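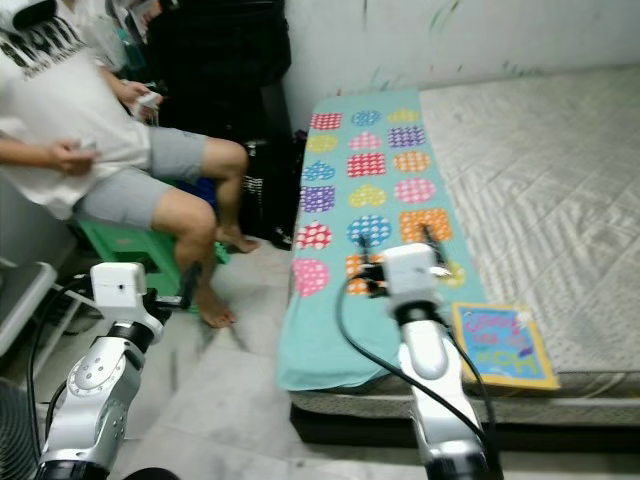
毛巾搭在床上时,应当记为“晾放”还是“暂放”?

记为“暂放”,除非同一件织物在相邻的记录时段内被展开、翻面或移向通风处。

**图 2** 低床上的织物与读物。印有彩色心形图案的青绿色毛巾沿床垫一侧纵向铺放,前端越过床沿下垂;毛巾右侧为一册黄边蓝封面的儿童读物。

### 3.2 床面暂放的界定与编码

上述判定规则是 Ravine 居室整理调查中修改次数最多的一条。初版编码手册按织物种类判定用途,毛巾一律归入“晾放”,床单和薄毯归入“铺盖”,衣物归入“待收”。试编码时,两名编码员对毛巾类条目的分歧明显多于其他类别,分歧多出自同一处:毛巾平铺在床垫上,既无水渍可辨,也无折叠痕迹可据,单凭一次记录无法推定其干湿,更无法推定住户打算何时取走。修订后的手册因此放弃了按种类推定用途的做法,改以位置、铺展程度和下垂情况三个变量描述织物的状态,用途一栏仅在有相邻时段的记录可以对照时填写,其余留空。

本节所称“床面暂放”,指非寝具类物品置于床垫上表面,且在该次记录中未被使用。寝具包括床单、床笠、枕头、被褥及固定于床垫的绗缝罩。毛巾属于非寝具织物,但有一个例外:部分住户将大幅毛巾长期垫于枕下或床尾,充当可拆洗的隔层。此类毛巾在入户访谈中由住户说明,编码时另行标注为“垫用”,不进入暂放统计。访谈未涉及的毛巾不作此推定。

### 3.3 样本与记录

调查在 Drivovside 的租住型居室中进行,参与住户超过80户,得到有效床面记录2717条。每条记录对应一个床面在一个时刻的状态,包含影像、物品清单和床具类型。床具分为低床、常规床和折叠床,按床垫上表面与常人坐姿膝部的相对高度区分,由入户人员现场判定,不事后根据影像改判。入户工作自五月开始,最后一批记录于2018年6月24日归档,此后不再增补。

物品清单使用 Boros 编码表填写。该表原为储物柜内容清点设计,每一行对应一件物品,不设“堆”或“叠”的条目。将其用于床面时遇到的主要困难是成叠衣物:逐件展开清点会破坏原有状态,因而违背记录的目的。处理办法是将无法分辨件数的衣物记作一个单元,并在备注栏写明“未分件”。图2所示的床面不涉及这一问题,毛巾与读物各占一行即可。

床垫表面材料对记录质量有一定影响。白色绗缝床垫上,浅色织物的边缘不易辨认,尤其是同为白色的薄毛巾和枕巾;深色或图案密集的织物则几乎不产生漏记。图2中的毛巾底色为青绿,心形图案内填有白色圆点或网格,轮廓与床垫反差较大,编码员对其位置的判定没有歧义。为避免这类差异影响后续比较,浅色织物置于浅色床垫的记录均经复核,复核人员不接触初次编码结果。

### 3.4 位置、铺展与下垂

位置变量将床垫上表面分为靠墙区、中部和临边区。临边区指与通行地面相邻的一侧及其转角。划分以床的实际摆放为准,同一张床挪动之后应重新划区。若影像未能显示床与墙体的关系,靠墙区一栏留空,只填写可以确认的部分。这一规定使少量记录的位置信息不完整,但减少了猜测性的填写。

铺展变量描述织物展开的程度,取值为“全展”“折半”和“团放”。全展要求织物的主要图案面可以连续辨认,允许局部皱褶。折半指可见一道贯通的折线。团放指无法辨认织物的长短边。印花织物在这一变量上较易判定,图案的排列方向本身就提供了参照:心形成行,行向与床垫边线大致相合时,长短边关系一望可知;素色织物则须借助包边或标签的位置。手册中列有素色毛巾的对照样张,供编码员在判定困难时查阅。

下垂变量只取“有”与“无”,不记录下垂长度。早期版本曾要求估计下垂部分占织物全长的比例,两次编码之间的一致性较差,遂予取消。下垂之所以单列,是出于清洁方面的考虑。低床床面距地较近,越过床沿的织物可能触及地面,住户在访谈中对此态度不一,有人视为需要立即重洗,有人只作拍打。影像若不能确认织物末端是否接触地面,编码员应填“有下垂,触地不详”。深色床座在影像中常与阴影相连,床座与地面的交界不清时尤须按此处理。

三个变量之间并不独立。全展的织物面积大,置于临边区时更容易越过床沿;团放的织物则多停留在放下时的位置。分析时将铺展与位置合并为一个交叉项,下垂作为结果变量。交叉项中若有单元格的记录过少,不单独报告,并入相邻取值。

### 3.5 混放物品

床面上织物与非织物同时出现的情形记为“混放”。常见的非织物包括书本、充电线、遥控器、药盒和儿童玩具。图2属于织物与书本的混放,两件物品相邻,未见叠压。叠压关系对整理步骤有直接影响:物品压在织物上时,须先移开物品才能收取织物,整理次序因此受到约束;两者并置时,先收哪一件均可。编码表为此增设“叠压”一栏,填写上层物品的行号,无叠压则填“无”。

儿童读物在混放记录中另设子类。设立的理由有二:其一,儿童读物开本和装订差异大,硬纸板书与平装书在床垫上的稳定程度不同;其二,这类读物的归位地点往往不固定,访谈中住户给出的答案包括书架、玩具箱、床头以及“孩子放哪里就是哪里”。后一类回答在编码时记为“无固定位置”,不强行归入储物类别。封面朝向、书名文字和磨损情况不作记录。

床边坐具及其下方的物品不计入床面清单。塑料凳、办公椅等坐具常与低床相邻,有时也用来暂放织物,这种情况由另一份坐具清单登记。同一件毛巾一端在床、一端搭于坐具时,以面积较大的一端为准,并在两份清单中互注编号。坐具有人就座时仍登记坐具类型,就座者的衣着和手持物品不入清单。

### 3.6 归位判定

归位指物品离开床面并进入住户指定的存放处。存放处在首次入户时由住户逐项指认,毛巾的存放处多为浴室挂杆、衣柜隔板或 Zoltton 型抽屉架。该抽屉架为当地出租居室的常见配置,层间净空较小,大幅毛巾须对折后再卷放,否则抽屉无法闭合。卷放与叠放在归位判定中同等对待。

毛巾由床面移至椅背、凳面或床的另一侧,均不算归位,记为“转移”。转移与归位的区分对于解释床面清空至关重要。只看床面,两者的结果一致;对照坐具清单后可以发现,一部分床面的清空伴随坐具上织物的增加。后文报告的清空率均附带转移比例,未附转移比例的数值不宜与其他居室调查直接比较。

读物的归位按同样的规则处理,但“无固定位置”的读物没有归位与否可言,仅记录其是否离开床面。初稿曾将此类读物一律视为未归位,致使有幼儿的住户在整理指标上普遍偏低,该处理已撤销,相关表格按修订后的口径重新计算。

单次记录只能给出物品当时所在的位置。对于图2这类没有相邻时段可资对照的床面,毛巾的用途栏与读物的归位栏均保持空白,二者只参与位置、铺展、下垂和混放的统计,不参与归位分析。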